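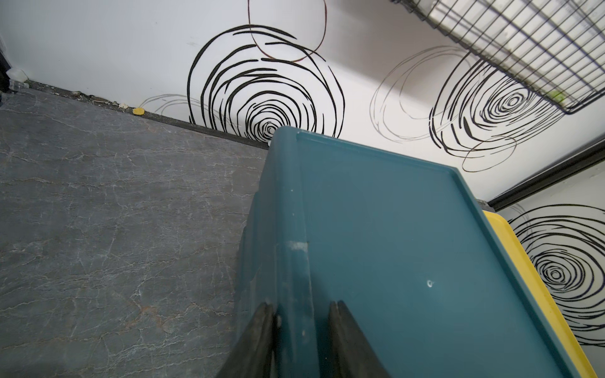 I've been through a lot of garage shelving over the years (two garages, one very damp basement), so when the Wesus five-tier unit went on sale for $60 I grabbed it, and I'm so glad I did! It took me 50 minutes to put together, mostly with a rubber mallet and the radio on. Each shelf is rated for 50 pounds, fine for holiday decorations and camping gear, though I'd keep paint cans down low. My old Gromden rack wobbled if you sneezed near it. My one gripe is the feet, which scratch, so I slid some felt under them.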